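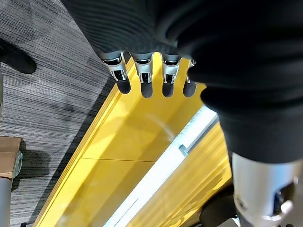 川崎、7月

ゲーム機とソフトの手入れ 夏前にやっておくこと
文・Ho-yin Chang

湿気の多い時期は、古いゲーム機の調子が悪くなりやすい。押し入れから出したら電源が入らない、カセットを挿しても画面が出ない、という相談が店にもよく来る。故障と思って持ち込まれるものの多くは、掃除と乾燥で済む。家でできる範囲の手順をまとめておく。

カセットの端子
用意するものは綿棒と無水エタノール。水道水は使わない。綿棒に少量をしみ込ませ、端子に沿って縦方向に動かす。横にこすると汚れが隣の端子に移る。黒くなった綿棒はすぐ替える。汚れがつかなくなったら、ふたを開けた箱に立てて3時間おく。息を吹きかけるのは昔からの習慣だが、唾液で端子がさびる。
緑色のさびが出ている場合は、消しゴムを細く切って軽く当てる。砂消しは金めっきがはがれるので不可。消しかすは乾いた筆で払う。本体側の端子に落とすと取り出すのに苦労する。

コントローラーのべたつき
ゴム系の塗装が劣化すると、持ったときに指に張りつく。重曹を水で溶いて布にふくませ、固く絞ってから拭く。ボタンのすき間は爪楊枝の先に布を巻いて通す。電池は必ず先に抜く。塗装の薄い機種では下地が出ることがあるため、裏側の目立たないところで試してから表に移る。
十字キーの効きが悪いときは、分解して中のゴムを見る。接点の黒い部分に皮脂がついていれば、乾いた綿棒で拭くだけで戻る。この部分にアルコールは使わないほうがいい。ねじは長さが違うことがあるので、外した位置どおりに厚紙へ刺しておく。
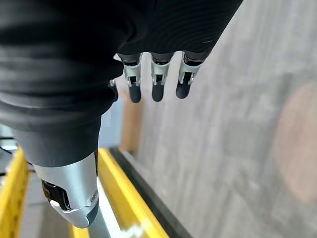
黒い布のカバーをかけたロボットの手。指先も黒い。

ディスクの拭き方
中心から外側へ、まっすぐ拭く。円を描くように拭くと、傷がついたときに読み込み不良になりやすい。布は眼鏡用でよい。ティッシュペーパーは細かい傷のもとになる。研磨剤入りの修復液は最後の手段で、浅い傷にしか効かない。ラベル面の傷は記録層まで届いていることがあり、こちらは磨いても直らない。
RPG「Gadon」の初期版のように、ケースの爪が固いものは要注意。ディスクの縁を引っぱらず、中央の爪を押しながら持ち上げる。縁から曲げて外し続けると、穴のまわりにひびが入る。

本体のほこり
掃除機のノズルを通気口に直接つけない。ファンが空回りして軸を傷めることがある。やわらかい刷毛でほこりを浮かせ、少し離したところから吸う。エアダスターは缶を立てたまま短く吹く。逆さにすると液が出る。
携帯機の「Clidby」は底面のふたの下に綿ぼこりがたまる。ふたは型番1116のものに限り、手前へずらしてから持ち上げる。ほかの型はねじ止めなので、無理にこじらないこと。
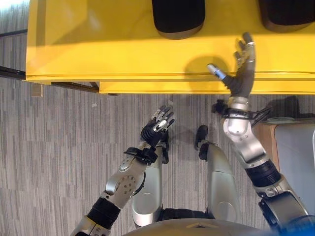 横浜、7月

保管について、以前この欄に書いた内容への問い合わせが多かったので補足する。

ソフトの並べ方
平積みにすると、下のケースがゆがむ。本と同じように立てて、指が一本入る程度のゆとりを残す。横浜の読者で、600本を超えるソフトを持っている人がいるが、この人は機種別に分けてから題名順にしている。発売順に並べると見た目はよいが、買い足すたびに全部動かすことになる。紙箱のものは透明の袋に入れる。袋の口は折るだけにして、テープで留めない。のりが箱に移ると取れなくなる。

乾燥剤
シリカゲルは衣装ケースなら四隅に置く。色が変わったら交換する。多ければよいというものではなく、紙の説明書は乾きすぎると反って折れやすくなる。湿度計を入れておけば加減がわかる。直射日光の当たる棚では、背表紙の赤と黄色から先に抜けていく。窓際しか置き場所がないときは、棚の前に布を一枚下げる。

セーブ用の電池
古いカセットには記録用のボタン電池が入っている。「Sin」も「Prundik」もこの方式で、電池が切れるとセーブが消える。交換ははんだ付けになるため、経験のない人には勧めない。電池だけをテープで押さえる方法も出回っているが、落とした拍子に接触が切れる。店に頼むときは、交換でセーブが残るかどうかを先に聞いておく。残らないのが普通と思ってよい。

コードの巻き方
アダプターの胴に巻きつけると、根元で断線する。大きめの輪にして、面ファスナーで軽く留める。輪ゴムは夏に溶けて被膜に張りつく。どの本体のものか書いた紙札を、プラグ側につけておく。形が同じでも電圧が違うアダプターがあり、取り違えると本体が壊れる。

動作確認
しまう前に一度、年に一度は出して通電する。5分も動かせば足りる。音がおかしい、焦げたにおいがする、というときはすぐに抜く。ブラウン管のテレビにつなぐ場合も手順は同じで、線を先につないでから電源を入れる。

次回は、アーケード用レバーの注油と、固まったグリスの落とし方を取り上げる。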